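How do I stop beaded bracelets from swinging when I'm demonstrating a sorting task by hand?

4 min read · 16 comments · 5 shares

Hi all! I'm fairly new to teaching tasks with hand-held grippers, so please be patient with me. My task is moving jewelry between a shallow tray and the tabletop, one gripper in each hand. Bangles and the watch go fine. The beaded strands drive me up the wall, though. I close on one, lift, and it bunches or swings, and then I wait forever for it to settle before I dare put it down. 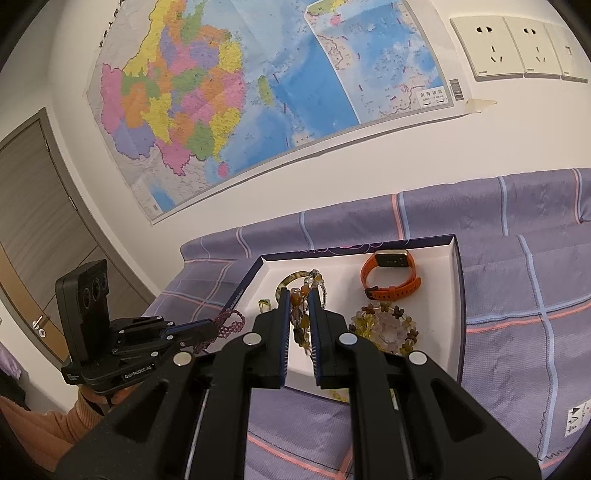

Beaded strand held over the tray, second gripper coming in from the left

Should I keep those long pauses, or throw the takes out? I'm working in Coditz and have 598 takes so far, so I'd love to know before I do more!

Answer 1 (marked helpful)

Oh, I remember this stage well, and it does get easier. Grab the strand near one end and lift slowly, straight up, for a hand's width before you go sideways at all. When you lower it, let the bottom beads touch first and then keep moving a little in the direction you want it to lie, so it lays itself down (a bit like setting down a garden hose). Short pauses are fine to keep. I'd cut any take where you sat still longer than five seconds, or the policy may learn to sit there too.

Also, please spread things out before you start. A tangled pile is a much harder lesson, and I'd save it for a second batch.
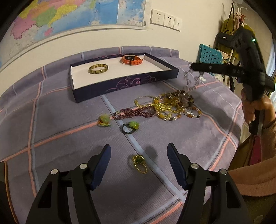 Answer 2

Just slow down. Worked for me on the Moffat set last May.

Answer 3

I'd add that you should vary where you grab, even if it feels clumsy. I always took mine right by the clasp, and my policy was lost whenever the clasp was underneath. Failed grabs where you recover and try again are worth keeping too, in my opinion.

5 people found this useful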